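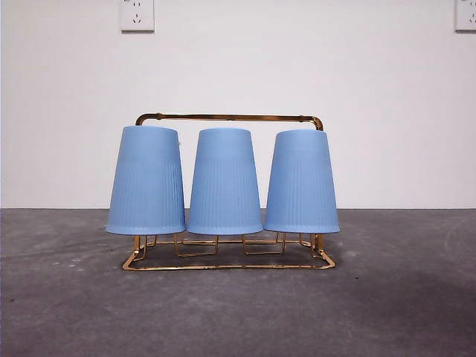 Home | Features | Kitchen | Money | Weekend | Subscribe

The Robot Will Get to Your Cups Shortly

Last updated 28 April 2019

Putting a plastic cup upside down on a wire rack is a job we give to four-year-olds. They do it badly, but they do it, and then they want a cookie. The machines at Bulter, a small firm that would like to sell you one by the end of the decade, don't want a cookie. They would, however, like you to stand back and stop breathing on the table.

I spent two days there in February watching an arm named Bistis learn about cups. The arm is a handsome thing, and it moves like a man carrying soup across a white carpet.

"A cup is rude," says Rocío Varela, who runs the testing. "It's wider at one end, it's light, and it slides off if you look at it wrong. Squeeze a little too much and you have an oval."

Then there's the rack. To you and me a wire rack is a thing that holds cups. To a depth camera, shiny wire is a rumor. Some of it shows up, some of it doesn't, and the gaps look about as solid as the metal. Bistis would carry a cup over with great care and set it down in a place where it believed there was a rack.

Varela's team logged 332 tries while I was in the building. A try counted only if the cup went rim down, stayed up, and left its neighbors alone. On the first morning Bistis got through 34 before lunch, and I ate my sandwich feeling pretty secure about my place in the kitchen. By the second afternoon it was managing 90 good ones out of 100, as long as the cups were all the same kind. Someone brought in a coffee mug with a handle. We don't need to talk about the mug.

Shop floors are further along, mainly by cheating. At Trukberg, which packs bathroom fittings, every part arrives facing the same way in a molded tray, and the robot has never had to wonder about anything in its life. I asked the line manager what happens when a tray comes in backward. He pointed at a big red button.

Your kitchen has no molded trays. It has a drawer that sticks and a lid that fits nothing. Bucur, a rival of Bulter, has a plan for this: you buy their dishes, their rack and their shelf, and the robot knows them all by heart. I priced it out and found I could also move to a hotel.

Varela thinks a home machine that can clear a drying rack is five years off, and she winced when she said five. At her own house, she told me, the cups stay on the rack until somebody needs one. I've been doing it that way since I got home, and the shelf above my sink is very clean.

Related
Does Anyone Fold a Fitted Sheet?
The Vacuum That Ate My Shoelaces
Inside the Trukberg Packing Line
Six Dish Racks Under One Small Sink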